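Sesley Floor Care Notes

Sesley is a plain-text collection of cleaning and repair notes for household floors. It covers wood, laminate, vinyl, tile and stone. The notes were written by people who clean and fix floors for a living, then edited into one format so they can be searched or printed.

Current version: 4
Number of notes: 591
Language: English
Maintainer: Albane Jacquet

What is in the collection

Each note deals with one problem on one type of floor. Typical subjects are candle wax on tile, a squeaking board near a doorway, swollen laminate edges after a leak, and gray haze left by too much soap. Notes are short. The limit is 1000 words, and most stop well before that.

The files are sorted into 8 folders by floor type. A note that applies to two types is stored twice, with the wording changed where the method differs. We tried cross-references in version 2 and readers kept missing them.

Laminate has the largest folder. Many people treat it like solid wood and sand it, which ruins the printed layer. The laminate notes all start with a line on how to tell the two apart — look for a repeating grain pattern, or check the edge of a plank at a vent or threshold. 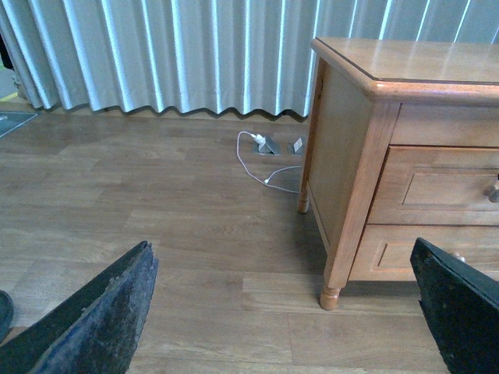 Fields

title: the problem in everyday words
floor: the floor type, matching the folder name
tools: what to have ready before starting
steps: the method, in order
drying: waiting time in hours, or "none"
author: initials of the person who wrote the note

The drying field is blank in some of the older stone notes. Treat a blank as unknown.

How the notes were made

Baptiste Rolland and Hina Jadoon collected the first drafts. Faustine Fleury edited them and removed brand names, except where a product is the only one of its kind. Units are US customary, with metric in parentheses.

Known gaps

Cork and bamboo are not covered. Heated floors get a mention in the tile folder and nowhere else. Advice on old adhesive is left out on purpose; it may contain asbestos and should be tested first.

Changes in version 4

Vinyl notes split into sheet and plank
Vinegar removed from all stone notes
Spelling of "baseboard" made consistent

Corrections

Send the note title and the line you think is wrong. Léonie Besnard goes through corrections each February and the fixes go into the next version.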